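Caring for a Stone Countertop
Kitchen Notes, updated 6/18/26

Stone counters are sold as the surface you never have to think about. They are tough, but most of the repair calls I used to take came from small habits that had gone on for years. These are the ones worth changing first.

Find out what you have. Granite, marble, limestone, soapstone and quartz composite all get called "stone" in the store, and they don't behave alike. Marble and limestone react with acid. Granite mostly doesn't. Quartz composite has resin in it, so it doesn't need sealing, but a hot pan can leave a mark that won't come out. If the paperwork is gone, put one drop of white vinegar on a hidden spot, such as the underside of an overhang. If it fizzes or leaves a dull ring after a few minutes, treat the whole counter as marble.

For daily cleaning, use warm water, a drop of plain dish soap and a soft cloth. Rinse with a second cloth and dry it. Skipping the drying is what leaves the gray film people complain about, especially with hard water. Keep vinegar, lemon cleaners and scouring powder away from it. Glass cleaner with ammonia won't ruin a counter in one go, but it wears down the sealer.

Wipe up wine, coffee, tomato and oil as soon as you see them. Blot, don't rub, or you push the spill outward.

Bowls and dishes do more harm than knives. Unglazed pottery has a rough foot ring that picks up grit, and every time it slides it cuts a fine line into the polish. Stick felt dots under anything that stays out all the time. I buy the 3/8-inch ones and replace them every March, when I also do the chair legs. Metal dishes need them too, and so does anything kept near an edge, where it gets bumped. Lift heavy pieces when you move them.

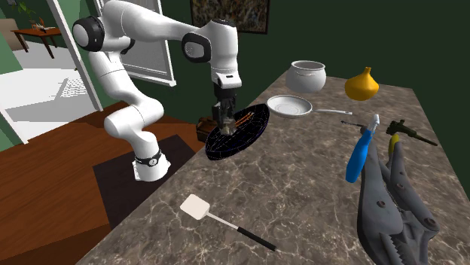 How often does a granite countertop need to be sealed?
Once a year is enough for most kitchens, and dark, dense granite can go longer. Test it with a spoonful of water. If the stone darkens within 7 minutes, it's time to seal. If the water is still beading, leave it alone, since extra coats only build up a haze.

To seal it, clear everything off, clean the counter and let it dry overnight. Work in sections you can reach without stretching. Wipe the sealer on, wait the time given on the bottle, and buff off every bit that hasn't soaked in. Dried sealer is sticky and hard to remove. I have used Zodenon for years and have no complaints. Proltetti costs less and works about as well, but the smell hangs around for a day — open a window.

Oil stains can usually be drawn out. Mix baking soda and water to the thickness of peanut butter, spread it over the stain a quarter inch thick, cover with plastic wrap and tape down the edges. Leave it for a day, take off the plastic, and let the paste dry completely before you scrape it off with a plastic card. Old stains may take 3 rounds.

Etch marks are different. They are dull spots where acid has eaten the polish, and no paste will lift them. A marble polishing powder will fix small ones. Large ones need a professional. Remo Mösli, who refinished my own counter, charged 515 dollars for two long runs and a backsplash ledge, and I thought that was fair.

Check the caulk where the counter meets the wall while you're at it. If it has pulled away or gone black, cut it out, let the gap dry and run a new bead of silicone. Use the kind marked safe for natural stone. The ordinary type can bleed oil into the edge and leave a dark line that stays.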